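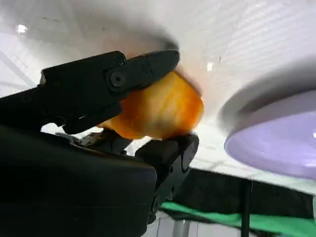 Orange pieces for a shop window or table display: picking, cleaning, lighting
Posted by Macarena Pereyra, 04/09/2025

Quick one, I have a window to finish. Same method for candied fruit, hard candy or the molded plastic kind. Differences noted as we go.

What you need
Orange pieces, mixed shades
White card or a white tray
Soft cloth, small bowl of lukewarm water
One lamp, plain white bulb
Wax paper
Lidded box for afterwards

Step 1. Sort by color
Spread everything out on the card. Do it in daylight if you can. Pale yellowish ones in one pile, proper orange in the next, dark reddish last. Streaky or mottled pieces get their own pile and those are the ones you want up front. Flat even color looks cheap from the sidewalk.

Step 2. Check what you've got
Mixed boxes are a pain. Plastic usually has a seam, run a fingernail along it. Candy feels heavier and gets tacky if you hold it a while. Candied fruit gives a little when pressed. Not sure? Treat it as food, keep it away from water. And don't let anyone taste-test, Woo-jin Hong bit a plastic one last November and we're still hearing about it.

Step 3. Clean
Plastic: damp cloth, then dry cloth. No glass cleaner, it can cloud the shine.
Hard candy: dry cloth only. If there's sugar dust in the dips, a clean dry paintbrush.
Candied fruit: leave it alone. Pick off lint with tweezers.
Handle by the edges or wear cotton gloves. Fingerprints show up badly on anything glossy.

Step 4. Set the base
White. I tried wood and slate for the Stasska window and both killed the color dead. With see-through pieces the light goes through and hits whatever is behind, so a bright base gives you that orange glow around them. Dark base, no glow.
Wax paper under real food, trimmed so it doesnt show.

Step 5. Arrange
Groups of 3 or 5. Leave gaps between groups or it turns into one orange heap. Lumpy side toward the viewer. Darkest pieces at the back, pale ones closest to the lamp.
Turn each one a bit before you let go of it. There's nearly always a better side.

Step 6. Light
Lamp behind and slightly above, off to one side. Then go outside and look. Come back in, move it, look again. Too close and candy sweats, so keep your hand there a minute. If your hand gets warm, move the lamp back.

Packing away
Food pieces between sheets of wax paper, single layer, lid on tight. Plastic can go loose in a bag but it will scratch, so wrap the good ones. Label the box PLASTIC or FOOD in big letters. Write the date on food.

How many to buy
Small window, 200 is plenty. In-ho Nam ordered 1,000 for the Grallora counter and most of them never left teh carton.

Will add notes on green and red when I get to them. Red is harder, goes black without strong light behind.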